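December 2022
Solenoid drop-out, Flirkham latch

Continued from the last page. Latch releases late after long holds at full voltage. Coil resistance climbs with temperature, so hold current falls and the return spring should win sooner, yet drop-out gets slower. Suspect residual magnetism in the plunger seat. Cycle count on the bench unit stands at 3,560, no missed pulls.

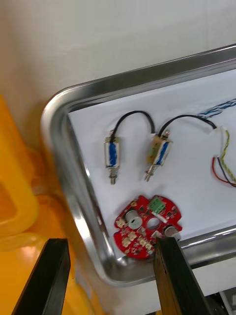 Bujar Krasniqi: check the flyback diode before blaming the seat. A plain diode across the coil keeps current circulating and stretches the release. Put a zener in series and measure again.

Fair point. Added the zener - release time down by 35 percent cold, less when hot. So the diode is part of it, and something is left over. 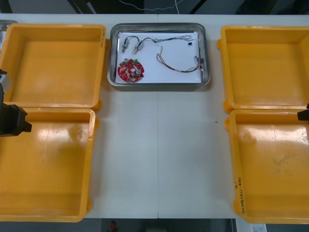
Yellow trays, with the steel tray between the upper two.

Dimitrov spring is stiffer than the Polto one at full stroke but nearly equal at the seated end, where it matters. Swapping springs alone gains little.

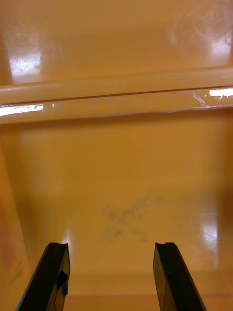 Shim trial

Brass shim at the seat, five thicknesses. Thinnest had no clear effect. The middle one cured the late release but cost hold force. Ran 100 cycles on each - no shim shifted.

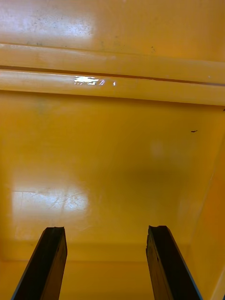
OPEN ITEMS

Repeat hot, with zener and middle shim together. Ask Prokdale for the plunger steel grade. Bujar Hodžić wants hold force at low supply voltage before the February build.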